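**Gualtiero Palumbo**
October 27, 2026

Good evening to all. I want to cover one wall of a small room with black cloth, for a reading evening we make in Stotden. I bought the cloth in September and it stayed folded in its bag until now, so it has very strong fold lines in both directions. When I hang it, the lines catch the light from the ceiling lamp and the wall looks like a map. I tried the iron on one corner and the cloth became shiny there, so I stopped. The label says only polyester. The room is rented, so I cannot put screws or nails in the wall. What is the correct way to remove the folds, and how can I hang the cloth without damage? I have three days for this.

**Abhishek Rathore**

just use a steamer, works on everything

**Boonsong Siriwan**

A steamer is good advice, but I would like to add some details, because I have made the same shiny corner as you.

Shiny marks on polyester come from too much heat together with pressure. Usually they stay. Turn that corner to the bottom or to the side where people look less. After this, if you must use the iron, put it on the lowest setting, work from the back side of the cloth, and keep a thin cotton towel between.

For the steamer, hang the cloth first and then work from top to bottom. Hold the head a little away from the cloth and pull the lower edge softly with your other hand. Do not stay a long time in one place. Do the long vertical lines first, then the horizontal ones. Last year I did a cloth of similar kind in one evening with a small steamer from Dirkum, and I filled the water tank five times, so keep a jug next to you. Put also a towel on the floor.

If you have no steamer, hang the cloth in the bathroom while you take a hot shower. It helps with the small creases, and not so much with the sharp ones.

For hanging without holes, I would use a pole that presses between two walls, or two stands with a bar across. Fold the top edge over the bar and close it with clips. Put the clips close together, otherwise the top makes little waves and each wave becomes a fold lower down. Tape on paint I cannot recommend. It fell during the night, and it took some paint also.

And move the lamp if you can. Light from the side shows every fold, light from the front shows much less.

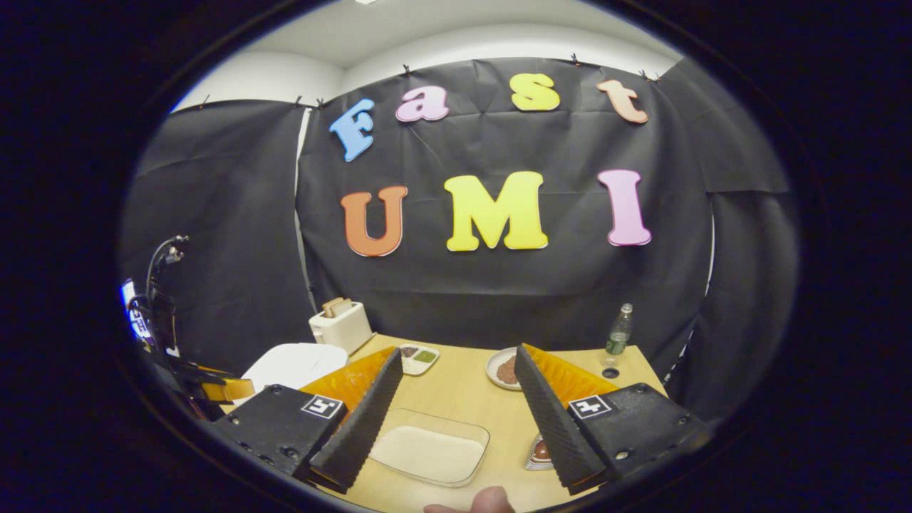
How should black cloth be stored so that the folds do not return?

Roll it on a cardboard tube, with the good side inside, and keep the tube lying flat in a dry place.

**Gualtiero Palumbo**

Thank you both. I will borrow a steamer tomorrow and begin with the back side. The tube I can ask from the carpet shop.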